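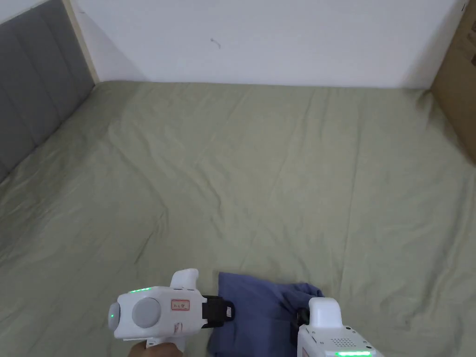

Both grippers on the blue cloth, lights green.

2025-01-07

Started with the left unit. The log had it at 1,314 cycles, and the sheet from Edelwood wants the jaw screws checked every 245, so I was behind. Two were loose. Tightened them, wiped the pads, and reset the zero with the jaw fully shut. The right one was fine and I left it alone.

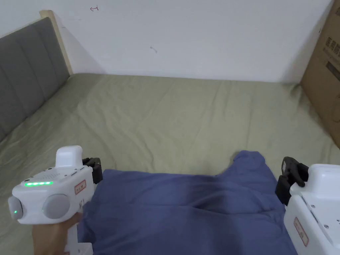

Thodoris Tsoukalas wants the opening set to 90 on both before we do any more folding. I did the left twice, as the first value didn't save. The jaws get replaced at 3,000, which should be March at this pace. Ordered a spare pair from Athanasiadis anyway.

Still have to copy the settings into the Hustwood binder. Charged the spare battery before bed.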